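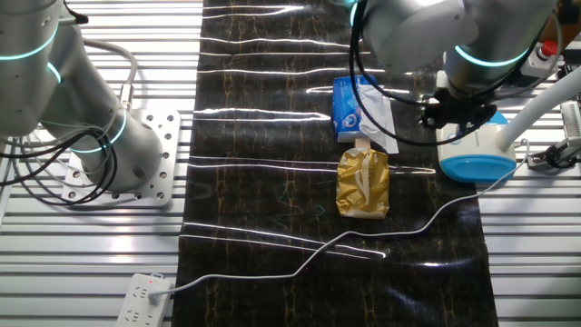

Two-arm sorting, shiny mat: success falls when we mix packages

sidard_k
Posted 2025-08-10

Hello all. I am working on a policy for two arms which must pick soft packages and put them apart. We trained with 1,804 demonstrations, collected by teleoperation. With packages laid separately the policy picks correctly in 87 percent of trials. When two packages touch each other, it often closes the gripper on the border between them and lifts nothing.

My co-author wants to record 200 more demonstrations, only with touching pairs. I would prefer to change the loss first. What is your experience?

Plavumano
I would look at the surface before anything else. You have a black and gold marbled mat with the lights reflecting in it, and on top of it a gold foil pouch. For a depth sensor this is almost the worst case. Is your policy using depth?

sidard_k
Only color images, two wrist views and one fixed view. We removed depth in April, exactly for this reason – the foil gave holes in the map.

Hullulora
Then I don't agree with Plavumano. If it were the reflections, the separate packages would fail also. I think your demonstrations have very few touching pairs and the policy never learned to choose one. Your co-author is right, record the 200.

Plavumano
Separate packages have a clear outline on all sides, so the policy can survive some glare. Put a matte cloth over the mat and repeat the same trials. It costs one afternoon.

danzer_bh
We had a similar problem with wet wipes packs. The loose plastic flap on top was taken as the edge of the pack, so the grasp went too far to the side. On your blue one the flap is also lifted. Can you tape it down for one series?

By the way, Bleddyn Howells from our group tried 4,000 synthetic images for this and the gain was small. I would not start there.

sidard_k
Thank you. I will do the cloth first, then the tape, with the same start positions – and the new demonstrations only after this. Hullulora, I still think you may be right about the pairs.

Hullulora
Fine, but please change one thing at a time, and post also the failed trials.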